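## 4. Running your first practice session

Great, your bench is wired and both arms answered the power check in Section 3. Now comes the part everyone in the Vavitside Robotics Club waits for – driving the arms yourself and teaching them a short job. Set aside an evening for it and bring a partner.

### 4.1 Before you power on

1. Tighten the bench clamps by hand. Stop when they feel snug.
2. Follow each arm cable from the wrist back to the power box. It should have enough slack for a full swing.
3. Clear backpacks, drinks and laptops off the tabletop.
4. Open the Dreltard control program and load your team's profile. New teams can use the one named Alden.
5. Agree on who drives and who keeps a hand near the stop button. Swap every 20 minutes.

**Caution:** Keep your hands and hair away from the arms whenever the green light is on, even if nothing is moving. Long sleeves get rolled up, no exceptions.

### 4.2 Set the home position

1. Press **Home** and wait for two beeps.
2. Open both grippers all the way.
3. Raise the arms until the fingertips are well clear of the tallest thing on the table. A cup is a good one to measure against.
4. Press **Save**. The screen shows code 448 when the position is stored.
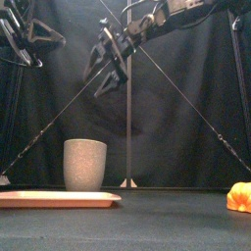
Once home is saved, every run starts and ends there, so it pays to be picky. If a fingertip passes too low on the way back, raise that arm a little and save again. You can redo this as often as you like, and the old position is simply replaced.

### 4.3 Record a pick-and-place

1. Choose one object and one target. Putting something small into a shallow tray is a wonderful first job!
2. Press **Record** and drive slowly. Smooth and slow beats fast and jerky every time.
3. Close the gripper until it just holds the object, then lift straight up.
4. Move over the target, lower, open, and go back to home.
5. Press **Stop** and type a short name for the run.
6. Repeat until you have 20 good runs. Move the object a bit between runs so the arm gets some variety.

**Note:** Dropped it? Keep the run anyway and add "drop" to the name. The Najafi scoring sheet has a column for these, and they make great material for the September team meeting.

### 4.4 If something goes wrong

- **An arm stutters:** check the wrist plug first, then restart the control program.
- **The gripper won't open fully:** run the finger setup again (Section 3, step 6).
- **Both arms freeze:** press the stop button, wait for the green light to go out, and start over from 4.1.

Playback is covered in Section 5 – save your runs to the team folder before you turn the page.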